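Unit notes, week 5: Reading a vendor's offer
Elective in Applied Automation, Tevham Polytechnic
Revised Sep 2, 2023

Bring last week's checklist. If you have lost it, the short version was: find out what is included, find out what isn't, and assume the second list is longer.

The offer under review is the Prekier Bench Kit, sold through Kodavberg Automation. It is a small tabletop arm with a two-finger gripper, a wrist camera, a controller and a licence for the task-teaching software. The brochure calls it "a colleague for every bench". Most colleagues do not need re-zeroing after morning tea, but we will let that go.

What the offer says

The base package covers the hardware, a cable set and two days of remote onboarding. Mounting plates are extra. So is the emergency stop, which appears on page 3 of the quote under "recommended accessories", between a carry case and a branded mug. Please underline that line in your copy. It will come up in the tutorial and very possibly in your careers.

The headline claim is that a new pick-and-place task can be taught "in an afternoon". The footnote narrows this to a task with one object type, fixed lighting and an operator who has completed the advanced course. The advanced course takes five days and is priced separately. Whether a week plus an afternoon is still an afternoon is a matter for the marketing department.

What we ran

The lab's standard exercise is tabletop tidying: cups, racks, bowls, anything with a rounded side and a tendency to roll. Vendors prefer cubes in their demos, and you should ask yourself why. A cylinder on its side gives a parallel gripper a narrow line of contact and no particular reason to stay put. Several of them overlapping in a rack also give the vision software an argument to have with itself about where one ends and the next begins.

Over our trial set the kit completed 73 per cent of picks without help. The brochure's figure is higher, and refers to cubes.

Notes on the wrist camera

The camera travels with the gripper, so its view changes with every move. This is useful up close, where a fixed overhead unit tends to be blocked by the arm. It also means that an arm parked in the wrong spot has an excellent view of bare table. When you plan approach poses, check how much of the target is inside the image before you ask the software to measure it. In the view below, the blue cylinder gives the detector far more to work with than the pale green one at the corner or the grey one lowest in the stack.

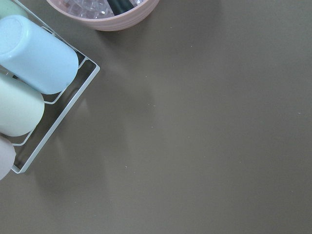 Agbenyega disagreed with the marking of this section when the notes were circulated, and asked for the objection to go in: the trial penalised the kit for starting poses the students had chosen, and any arm on the market would do badly if half its targets were out of view at the start. A fairer test would let the software pick its own first look, a feature the quote lists and the trial left switched off.

The point is accepted. The feature was off because it sits in the premium licence tier, and the faculty's budget does not. For your report, state which tier you are assessing and stick to it.

Other things to look for in the view are the open wire rods on the rack, with the table colour showing between them, and the clear beads in the bowl. Thin rails and transparent things are both hard on depth estimation. The Kodavberg data sheet handles transparent objects with the phrase "results may vary", the only sentence in the document our reviewers passed without comment.

For the tutorial

Write one page advising a small packing business whether to buy the base package. Cost the safety items as compulsory. Leave out the mug.

Read the service agreement as well, all of it, including the clause on who pays the freight to Tevham and back when the wrist joint needs replacing.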